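Ludville Block Nook: the gallery

I've finally put up a few pictures of my toy blocks and the table they live on. I paid $50 for the lot at a market in Ludville and I'm still ridiculously pleased with them! The colours are what got me (I can't walk past a good yellow). Click through, there are 109 pictures in the older albums too.

Red and yellow, with the black tape outline on the wood. I do love the worn edges on the yellow one. 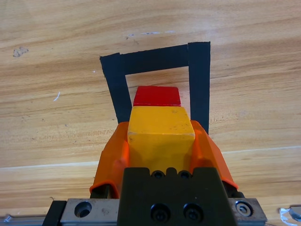
Stelallow wrote in to say that old blocks shouldn't be repainted, ever, and that a damp cloth with a drop of dish soap gets most of the grime off without dulling the colour. Leave the scuffs, they're the best bit.

Well, I'm with you on the scuffs. Now, the table. I get asked about it more than the blocks! Honey-coloured wood with big sweeping grain, and darker streaks and knots through the middle.
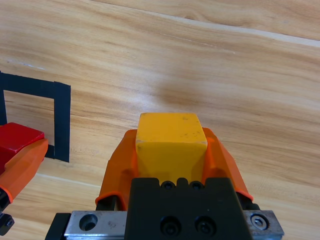 I looked at a plain white one first, at Russo, but they wanted $478 for it and it had no character at all. Wood is so much kinder to bright colours, I reckon.

And my favourite, the green cube. It's a matte green, a tiny bit bluish, with lovely soft corners.
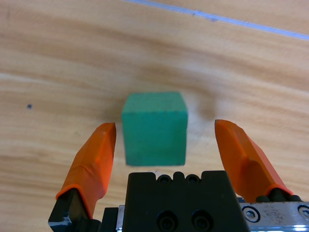

Next on the list is a proper shelf so the whole set can sit out by colour. I've got 2 spots in mind, and the one by the window is winning so far.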